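Ladan Mirzaei started mending clothes for other people because her own repair pile had run out. That was in September, four years ago. She now runs Pindent, a small mending business, out of two rooms above a bakery, and most of her customers come back.

"People bring me one coat to see what I do with it," she said. "Then a week later they bring the bag."

The bag is usually full of everyday things: school pants, sweatshirts, work shirts with torn pockets. Mirzaei said she turns down very little. She doesn't take leather, and she won't replace a zipper on a down jacket after a bad week last winter with one that leaked feathers into her machine.

Her prices are posted by the door. A plain hem is the cheapest job and a new coat lining is the most expensive. She finished 427 repairs in her first year and 3,607 since she opened, all of them written down in ledgers.

"I write the fabric, the fault and the thread," she said. "If it comes back I want to know what I did."

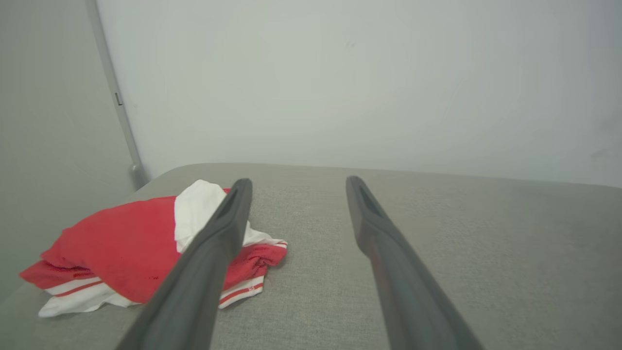

Homa Naseri thinks the prices are too low, and has told her so more than once. A hem takes the same care whether the pants are old or new, Naseri said, and customers who pay very little tend to leave things on the shelf for months.

Mirzaei doesn't agree. She said most of the late pickups are people who forgot, and a phone call takes care of it.

She learned on her aunt's machine and took one evening course, in pattern cutting, which she didn't finish. Knits gave her the most trouble. For a long time her seams on stretchy fabric came out wavy, and she fixed it by lowering the presser foot pressure and changing to a ballpoint needle.

"I had been blaming the thread," she said. "I bought a lot of thread."

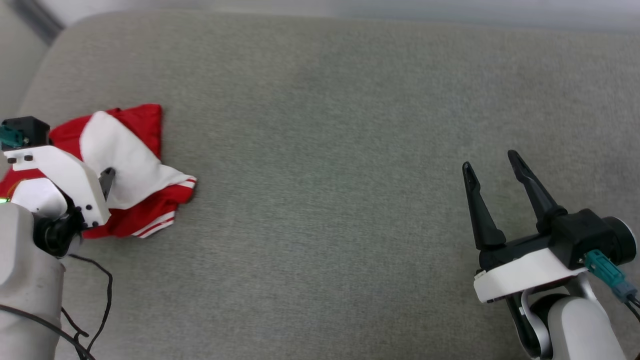

She would like to teach a beginners' class next, with six people at most and everyone working on something they already own. The room is big enough, but she needs more lamps and a second ironing board. Anyone interested can leave a name at the bakery counter downstairs.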